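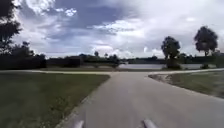
## Path following FAQ - Gremen outdoor stack

Last edited August 2, 2024. Questions go to Ye-ji Ji.

### Why does the planner slow down before a junction?

The paving often widens where two paths meet, as it does at the one by the lake. The edge tracker then loses its parallel sides and the confidence score drops. Below 70 the speed limit is halved until a new pair of edges is found.

### Can I turn that off?

Yes. Set `junction_slowdown` to `false` in the route file. Please don't do this on the Narnberg routes.

### The robot's own body shows at the bottom of the camera view. Do I need to crop it?

No. Load the body mask instead. Cropping shifts the horizon line and the ground projection will be wrong. If you have moved the camera, make a new mask with `holex mask --new` - the old one won't line up.

### Worn grass is being marked as path. What can I do?

Bare, sandy corners are close in colour to pale paving, and the Holex segmenter mixes them up. Raise `edge_smooth` a little first. If that fails, draw a keep-out area on the map.

### Does it treat water as an obstacle?

Only if the water is on the map. The camera model has no water class and a calm lake can be labelled as sky. We hope to add one in January.

### How long are logs kept?

Up to 2000 frames per run, then the oldest are overwritten. Copy anything you need before starting again.

### I get error 279 when loading a route.

The route was saved with an older map version. Open it in the editor and save it again.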